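How to sort out a tinned food shelf without buying a single plastic box

Most advice on storing tins comes from people who would like to sell you something to store them in. I've tried the tiered racks, the rolling dispensers and the turntable that sent a can of chickpeas across the kitchen in May. I now use a table, a small raised shelf and a marker pen. It takes an evening and I'm not going to claim it will change your life.

What you need

A clear table or worktop
A damp cloth and a dry one
A marker pen that writes on metal
A small raised shelf or riser, if your cupboard is tall enough to deserve one

Step 1. Take everything out

I mean everything. If you leave the back row in because you "know what's in there", you may as well stop now. I was sure I had no mushrooms and I had four tins.

Use a table and not the floor. A hard floor will dent a tin and the tin may return the favour. Wipe the table down first and dry it, or the labels will soak up whatever is on it and start to peel.
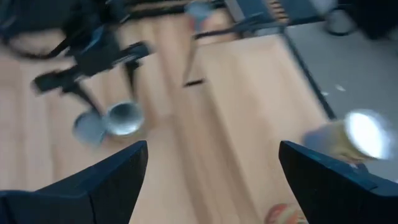

Do I need to put a cloth down to protect a wooden table?
Only if the finish is soft or you're fond of it. Steel rims can scratch if you drag them, so lift the tins and you'll be fine with bare wood. A tea towel just makes tall cans wobble.

Step 2. Check each tin

Pick up each one and look at the seams, top and bottom. Anything bulging, leaking or badly rusted goes in the bin, unopened. The same goes for a deep dent on a seam. A shallow dent in the side is usually harmless, whatever your mother-in-law thinks.

Then find the date. Best before is about quality, and a tin of tomatoes a few weeks over has never worried me. Use by is a different matter and you should do what it says. Write the month and year on the lid in big figures. The printed dates are tiny and half of them are underneath, which tells you how much the makers care whether you can read them.

Step 3. Group them by how you cook

The usual instruction is to sort by food type, vegetables here, fruit there. Try it if you like. I found I was reaching into three separate places to make one chilli. I now keep the things I open together next to each other, and the odd ones (water chestnuts, a tin of prunes I can't account for) go at one end.

Spread them out while you do this. If they are jammed together you'll only read the front row, and you're back to where you were with the cupboard.

Step 4. Try the riser before you trust it

A riser is a board on legs. You can buy the Gornico one, or the Vodar one, and I have owned both and couldn't tell you which was which by the end of the week. An offcut of wood on four metal legs does the job.

Set it up on the table first and load it with what you mean to keep on it. Put the cans on one at a time, working out from the middle. If it rocks now it will rock in the cupboard, where you won't see it until something comes down. 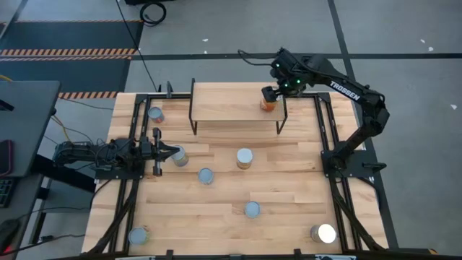 Cans standing on the tabletop, with the raised shelf towards the far edge.

Measure the gap underneath as well. Mine was sold as fitting "all standard cans", and it did not fit a tall tin of peaches. Measure your tallest can, add a finger's width, and ignore the packaging.

Brândușa Ursu, who taught the evening class where I first heard any of this, put the short tins on top and the tall ones below. I do it the other way round. Tall ones on the riser block the light, she said, and she is right, but I can get at them.

Step 5. Put them back, tall ones where you can read them

Keep the labels facing out. It sounds fussy and it is, but a shelf of barcodes is no use to anyone.

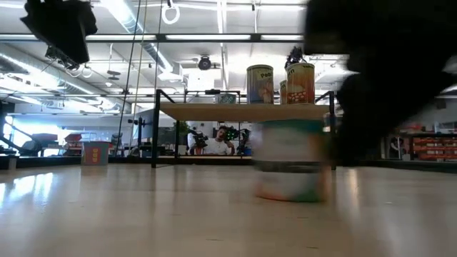
New tins go to the back and older ones come forward. This is the part everybody gives up on, me included, for about a month at a time. The dates on the lids help, provided the shelf is low enough for you to see the lids. On a high shelf, write on the label instead.

Don't stack more than two high unless the rims nest properly. Some do and some slide. The Chantharasri coconut milk tins I buy slide off everything, so they stay in a single row.

Is it worth it?

I had 49 tins at the start and binned three. The Gumico leaflet that came with my old dispenser promised I'd save 900 pounds a year by "taking control of my pantry". I haven't. I have stopped buying mushrooms.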